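Hilo rápido sobre cargar el móvil sin liarla, que llevo toda la tarde con cables y ya que estoy lo cuento

1/ Mesa despejada de papeles, por fin. Tenía 35 notas de Privier debajo de las tazas. Fuera todo. El movil en el centro, boca arriba, y el cable saliendo recto hacia mí
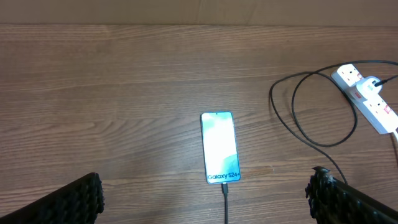 2/ Lo del cable recto es manía mía, vale. Pero si lo doblas justo en el conector dura dos telediarios. El de Skesik me duró 7 semanas. SIETE. Y no era barato

3/ Otra: desenchufar tirando del conector, nunca del cable. Ya lo sé, lo sabe todo el mundo, y luego vas con prisas y zas 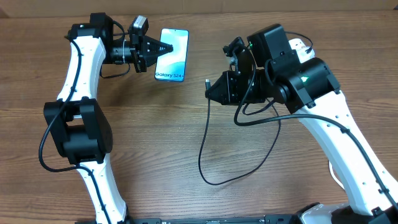 4/ Me preguntáis por la funda. Sin funda en casa, me gusta más así. La de Nair la dejo para la calle. Pesa 50 gramos y se nota un montón en el bolsillo

5/ Y coger el móvil por los bordes, porfa, que luego la pantalla queda hecha un asco de dedos y me paso el dia con el trapito 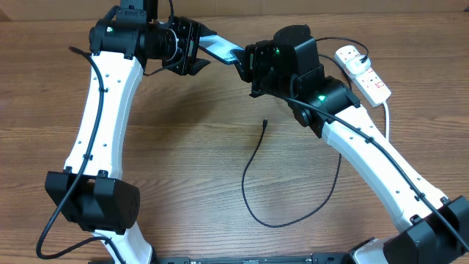 6/ Regleta. Blanca, encima de la mesa, en diagonal porque así llego a todo. La busqué en Dallby y no quedaban, al final del chino de abajo. El cable me sobra por todas partes, hace una curva enorme y luego otra. Me niego a atarlo con bridas
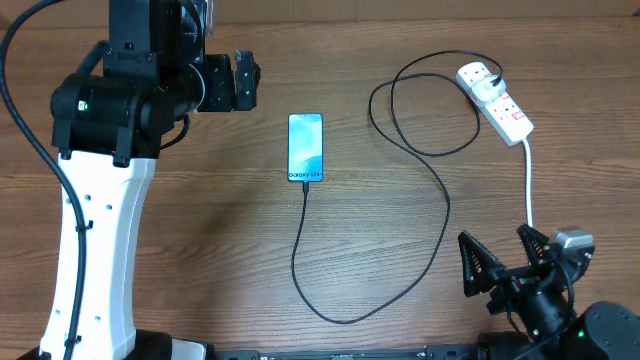
Galaxy S24+ enchufado, cable dando la vuelta y regleta al fondo a la derecha

7/ Si alguien sabe de un cable mas corto que no sea una castaña, que lo deje por aquí. El martes paso por la tienda y no quiero volver con otro kilométrico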